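Prummont site talk, speaker notes
Print this page | E-mail this page

We use cookies to remember your settings. By staying on this page you accept them.

Start with who is in the room. Ask for hands: room attendants, laundry, front desk, supervisors. Wait for the hands. Last time at the Echeverri site I skipped this and spent the first part of the talk on elevators, which only the laundry people cared about.

Say my name and that I work on the schedule side, so I don't build the machines and can't answer for motor parts. Zenton people are at the back for that.

What is changing. Prummont has 200 furnished rooms for long-stay guests, on four floors. The carts that take linen down and bring it back up will run by themselves starting in December. The second piece is slower: a two-finger gripper for picking loose things off beds and floors before the linen is changed. Sheets and bedmaking stay with the attendants. Say that twice, it is the first question every time.

Talk through why picking up comes before bedmaking. A hotel room after one night has a towel on the floor and not much else. A long-stay room has somebody's life in it. Attendants here told us that clearing the bed can take longer than making it, and the time sheets agree. We timed 44 rooms. In 26 of them the clearing took more than half the visit.

Then go to bags. Plastic bags are the thing we have worked on most. They fold up, they slide, and one grip on a bag is never the same as the next. They also land on beds with everything else a person owns, bedding and clothes and shopping, so the job is to take hold of the bag and leave the blanket where it is.

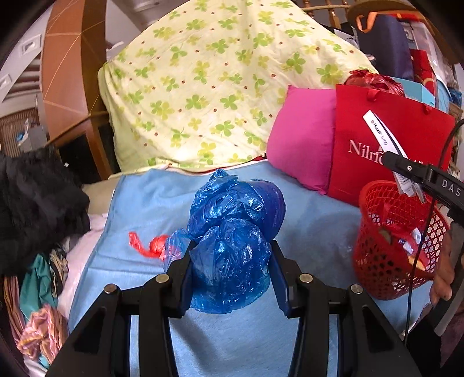 Shu-fen Shek asked at the first meeting who decides that a bag is trash, and said she has opened bags on beds and found medicine, receipts and once a set of house keys. She wanted to know if her name would be on the complaint when the machine got it wrong.

Answer it straight. For now a person decides. The attendant marks what goes, and anything unmarked goes on the chair or stays put. A bag with something inside is treated as the guest's property. Complaints about a machine pick are logged against the machine, and the attendant's record is left alone. That is in writing, page two of the handout. Hold up the handout.

Hours. Don't soften this part. The cart change removes the late linen run, and that run was paid as an extra. Nearly half of the evening crew took it at some point. Management has agreed to keep paying it for 52 shifts per person after the carts start, and after that it ends. I asked for longer and didn't get it. People should hear that from me and not from the notice board.

New work. Each floor gets one attendant per shift who handles the machine: charging it, wiping the fingers, calling it off when a guest is in the room. It carries a higher rate. Wing-sze Sin ran the trial on the third floor and wrote the checklist, and she will train the others. Her main point to me was that the walking went down and the standing and waiting went up, and that her back noticed the difference both ways. Leave time for her to talk if she wants to. She may not.

Rooms the machine doesn't enter: any room with a pet, any room where the guest has said no, any room where the floor is blocked. The attendant's word is enough. No form.

Costel, the scheduling program, stays as it is until the carts are settled. Room times won't be shortened during the trial. If a supervisor shortens one anyway, write down the room and the time and bring it to me.

Questions. Take the laundry ones first, they go back on at 2:30. If the pay question comes up again, go back to the figure and repeat it. If someone asks what happens in three years, say I don't know.

Leave the sign-up sheet for floor training by the door. Bring pens.

Contact the scheduling office | © Prummont Residences | Back to top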